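**Removing old varnish smell from a second-hand sideboard**

Posted in Home & Furniture by *pamell_lodger*

I bought a sideboard from a house clearance in Skumstead and it has been in the hall since Monday. The outside is fine but the drawers smell strongly of old varnish and something like mothballs. I have wiped them out with washing-up liquid twice. I don't want to repaint it. Is there anything else worth trying before I put table linen in there?

---

**Csaba Sipos**

Take the drawers right out and stand them on end somewhere with moving air. A shed with the door open will do. Leave them for 5 days at least. Wiping with soapy water often makes it worse for a while as the bare wood inside soaks it up.

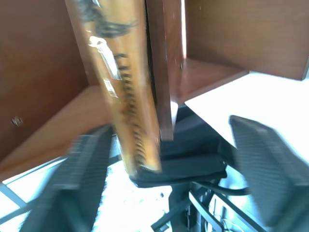 Once they are dry, rub the insides lightly with fine paper, 200 grit or near it, and hoover up the dust. Then put on a thin coat of clear shellac - inside only, sides and base. It seals the smell in and dries quickly. Don't forget the underside of each drawer, which is usually raw wood and holds more smell than the rest.

---

**avram78**

bicarb in a saucer, worked for me. change it every week

---

**wondevport_jo**

Bicarb did very little for mine. I agree with the shellac, but check the carcass as well. My drawers were clean and the smell was coming from the back panel. Also look for old lining paper stuck down with glue. Damp it, leave it 2 minutes and scrape it off with a plastic scraper. I'd keep the linen out until the shellac has had a full week.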